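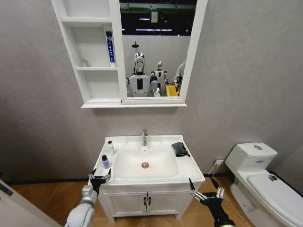

Borkwood vanity unit and mirror cabinet set
White, with basin

Sold as a pair: vanity unit with basin, plus mirror cabinet
Stock code: BW 31
Sold separately: tap, waste kit, wall fixings
Updated Fri 20 April

Hello, Isla Farquharson here from Clulen Bathrooms. I write up the pieces we sell, usually with a mug of tea going cold next to me, and I've been wanting to get round to the Borkwood for ages because it's the set I end up showing to nearly everyone who comes in with a small bathroom and a long face.

You get two pieces. Down below there's the white vanity unit, with the basin built into the top, and over it goes the mirror cabinet, also white. I love a white set in a small room (I know, I know, it's the safe choice) and it looks especially good with a light grey wall and brown wood-toned tiles on the floor. My sister wanted hers against dark green and that works too, though she did spend a whole weekend painting and then hated the skirting board.

The basin
Wide and shallow, with square-ish lines. The top is glossy ceramic, so toothpaste splats come off with a damp cloth and a bit of washing-up liquid. Please don't go at it with a scouring pad! Shallow basins do splash if you turn the tap on full, and mine at home taught me that within a day. You get used to opening it halfway. If you like to wash jumpers by hand or fill a bucket in the sink, have a look at the Firnoron instead, which has a much deeper bowl and costs a bit more.

There's flat space on the counter for a soap dish, and the tap sits at the back in the middle. We show it with a single-lever chrome one. Any basin mixer for a single tap hole will go on, so if you've already got one you like, keep it and save yourself some money.

The mirror cabinet
Mirror on the right, open shelves on the left. People do ask me whether they can have doors on the shelf side and I'm afraid there isn't a version with doors. I was a bit sniffy about open shelves myself before I lived with them. Now I'd miss them! The things you use twice a day are just there, and a tube of toothpaste will stand up on its cap on the middle shelf with headroom to spare. The shelf boards are thin, so you don't lose much room to the cabinet itself. Anything you'd sooner keep out of sight, or away from small children, needs to live somewhere else.

The bottom ledge sticks out slightly. It does gather a little dust, so run the cloth along it when you're doing the mirror.

Before you order
Measure the width of your wall, then measure from the side of the unit to whatever stands next to it. In a lot of the bathrooms I see, that's the toilet, and you want room to sit down without your elbow on the counter. I'd also tape the outline on the floor with masking tape and live with it for an evening. It feels daft but it has talked several of my customers into moving things along a bit, and one into knocking out a cupboard.

The cabinet needs a sound wall. On plasterboard, ask your fitter about the right fixings, and have a second pair of hands for lifting it up. Hang it so the shortest and tallest people in the house can both see their faces. We argued over that for most of December in my house and I lost, so I now do my eyebrows on tiptoe.

Delivery and returns
We deliver to the ground floor, and the two pieces come in separate boxes. Open both and check the basin over before you book anyone to fit it. Tell us within 96 hours if there's a chip or a crack and we'll send another. Unused sets can come back within 24 days, in the original boxes please.

The set has a 6 year guarantee against faults. It doesn't cover damage from bleach or limescale remover, so go easy with both.

Goes well with
Oyewole towel rail, chrome
Oyewole soap dish, white
Clulen basin waste kit

If you're stuck between this and the Firnoron, ring the shop and ask for me. Have your measurements handy, and a rough sketch of where the door opens.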